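Section 4. Shutting off the water and cleaning the faucet aerators

This section covers the water supply in the Muststead rental units. It is written for tenants and for the weekend cover staff at Forkgate. For hot water faults, go to Section 5. For drains and traps, go to Section 6.

Before you start

You will need:
Adjustable wrench
Soft cloth or a strip of old T-shirt
Small bowl
White vinegar
Old toothbrush
Flashlight
The gray aerator key from the kitchen drawer (units with hidden aerators only)

Put the plug in the sink or lay a cloth over the drain before you take anything off a faucet. The rubber washers are small and the office does not keep many spares.

CAUTION: Do not use the wrench directly on a polished finish. Wrap the part in cloth first.

4.1 Finding the shutoff valves

Each unit has one main valve and several small valves for the separate fixtures. The main valve is in the hall closet, behind the white panel at floor level. In the end units it is under the kitchen sink, on the left wall of the cabinet.

1. Open the panel. It is held by two magnets and pulls straight out.
2. Look for the lever with the blue handle. The red handle is the heating circuit. Leave it alone.
3. Turn the blue handle a quarter turn, until it sits across the pipe.
4. Open the kitchen cold tap and let it run until it stops.

If the water has not stopped after two minutes, the valve is not closing fully. Close it as far as it will go and call the office. Do not force it with a tool.

Note: The units renovated by Tănase have a round handle in place of the lever. Turn it clockwise until it is snug.

4.2 Shutting off one fixture

You can usually leave the main valve open and close only the small valve for the fixture you are working on. Toilets have theirs low on the wall, on the left as you face the tank. Kitchen sinks have a hot and a cold valve inside the cabinet. Washing machines have both valves in the recessed box behind the machine. 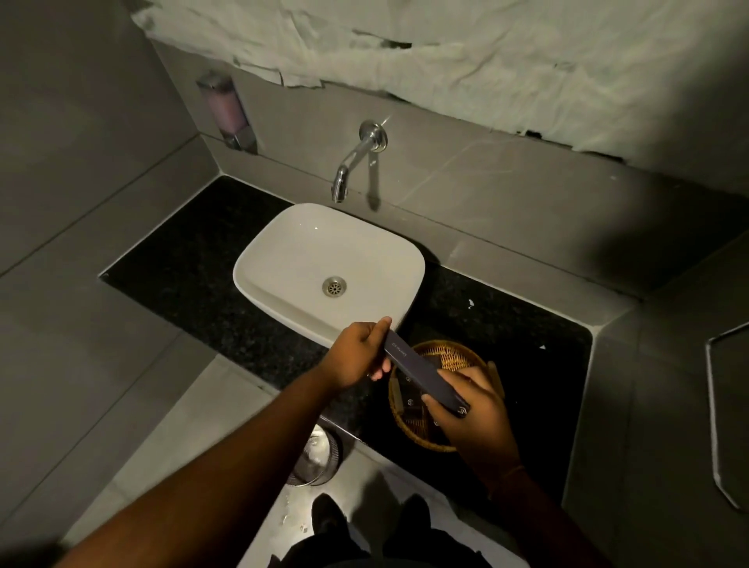
Small valves that have not been moved for a long time can drip from the stem after they are turned. A slow drip often stops if you tighten the nut behind the handle by an eighth of a turn. Put the bowl under it and check again in an hour. If it is still dripping, report it.

4.3 Cleaning an aerator

Water here is hard, and aerators clog faster than people expect. Clean them when the flow gets weak or sprays to one side. Every May the office sends a reminder to do all of them together.

1. Close the valve for that faucet and open the faucet to release the pressure.
2. Unscrew the aerator by hand, turning it clockwise as seen from above. If it will not move, use the wrench over a cloth. For hidden aerators use the key.
3. Lay the parts on the counter in the order they came out. Take a phone picture if you are not sure you will remember.
4. Soak the screen and housing in vinegar for 30 minutes. Keep the rubber washer out of the vinegar and rinse it in plain water.
5. Scrub the screen with the toothbrush and hold it up to the flashlight. Repeat the soak if any holes are still blocked.
6. Put the parts back in the same order and screw the aerator on by hand until it stops.
7. Open the valve slowly and run cold water for one minute.

CAUTION: Vinegar marks natural stone. Soak parts in a bowl, set the bowl on a towel, and wipe up splashes right away.

Note: If water comes out around the side of the aerator, the washer is missing or folded. Replacement washers are Visari part 274, kept in the office in the second drawer.

4.4 Turning the water back on

1. Close all taps except the kitchen cold tap.
2. Open the main valve slowly. Opening it fast can knock scale loose and block the aerators again.
3. Let the kitchen tap spit and cough until the flow is steady, then close it.
4. Check under each sink with the flashlight.

Cloudy water is normal at first — it is air and clears from the bottom of the glass up. Brown water should clear within ten minutes. If it does not, call Noreen Dogar at extension 300. After 6 p.m. and all day Wednesday, calls go to Somkiat Wattanapong.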